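# Chapter 9: Turn-Taking Tasks

Most of the tasks treated so far have a fixed goal. A cup goes on a shelf, a drawer is closed, and the final state is known before the first motion. Board games remove that condition. The correct action depends on the state of the board, so a policy must read the state, pick a legal move, and then carry it out with enough accuracy to leave the other pieces alone.

This chapter uses tic-tac-toe as the working case. The rules are small enough to solve by table lookup, and any failure can be assigned to perception, move choice, or placement. 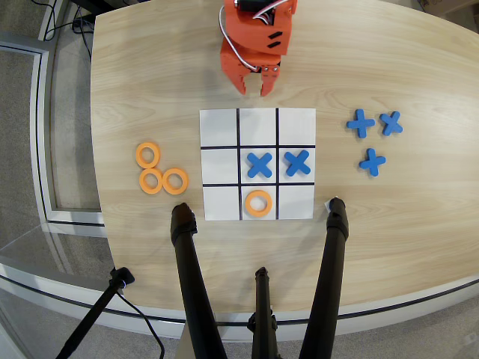
*Figure 9.1. Game board with two X pieces and one O in play. Unplayed pieces lie to either side.*

Section 9.1 defines the board state and the test for a legal move. Section 9.2 describes the Serra protocol, in which each policy is scored over 54 trials from 14 starting positions. Section 9.3 compares a single end-to-end policy with the split design of Farina, where a planner names the target cell and a learned controller places the piece. Readers who skipped Chapter 2 should review its notes on grasp error before starting Section 9.3.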